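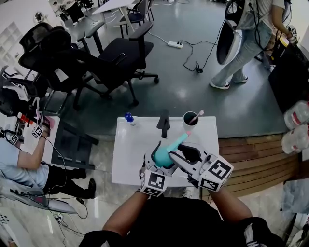 MOLSIDE, 3/20/19

I moved here from Trakville in December, and the thing I miss most is my old bathroom. It had a window that stuck and a tub the color of canned peas, but it had a counter. A real one, long enough to put things down on. My new place has a sink with a rim as wide as my thumb, and every morning something rolls off it and goes behind the toilet.

So I've been thinking about bathrooms a lot, and I have an opinion, and here it comes: we have gone completely overboard on how bathrooms look and forgotten that people have to get ready for work in them.

I looked at 18 apartments before I signed a lease. I kept a list on my phone because they all blur together after the first weekend. Most of them had been "updated," which seems to mean gray floors and a sink that looks like a salad bowl. Beautiful, some of them! One place out on the Crichton side had a shower big enough to park a motorcycle in. And then I'd look for somewhere to set down a cup and a toothbrush and there was nothing. No shelf, no ledge, no cabinet behind the mirror. Just a mirror, glued flat to the wall, being a mirror.

When did we give up on the medicine cabinet? I grew up with one of those metal ones with the squeaky door, and it held everything a family of four could need plus a bottle of cough syrup older than me. You opened it, you took your thing out, you closed it, and the mess was gone. Now the mess is supposed to live in a basket under the sink, where you have to get down on one knee to find the dental floss. I'm not old but I do notice the knee.

I know what the answer is going to be, because my sister already gave it to me over the phone. I own too much stuff. Fine - I own a fair amount of stuff. But I don't think a toothbrush, a cup, soap, a comb and a bottle of lotion is an unreasonable pile for a grown adult, and that's already more than my sink can take. I tried one of those suction shelves. It stayed up for two days and then let go in the middle of the night, and I lay there in the dark working out whether I was being robbed.

What I ended up doing was spending 236 dollars on a skinny cabinet called the Urkari, which goes on the wall between the sink and the door. It's fine. It's white, it has two shelves and a door that closes, and I bang my elbow on it most mornings. But I resent it a little. I'm paying rent on a bathroom somebody renovated not long ago, and the first thing I had to do was buy the part they left out.

And this is what gets me about the whole business. A shelf is about the cheapest thing you can put in a room. The faucet in my bathroom is one of those tall curvy numbers, and I'm sure it cost more than every shelf in my old apartment put together. It also splashes. If the landlord had asked me (landlords, please ask us!) I'd have told him to get the plain faucet, keep the change and give me a foot of counter.

I think it comes down to photos. You can't really see a shelf in a listing, or you can, but it doesn't make anybody click. A bowl sink makes people click. I clicked! I'm part of the problem, and I have the lease to prove it.

But I'd like to put in a word for the pea-green tub and the long ugly counter anyway. If you're fixing up a bathroom this spring, stand in it with your own things in your hands, all of them, the way you would at seven in the morning with one eye open. Then try to put them down. If you can't, go back to the store before you order the tile.

My old place in Trakville is up for rent again, by the way. They're asking 200 a month more than I paid, and according to the listing the bathroom has been updated.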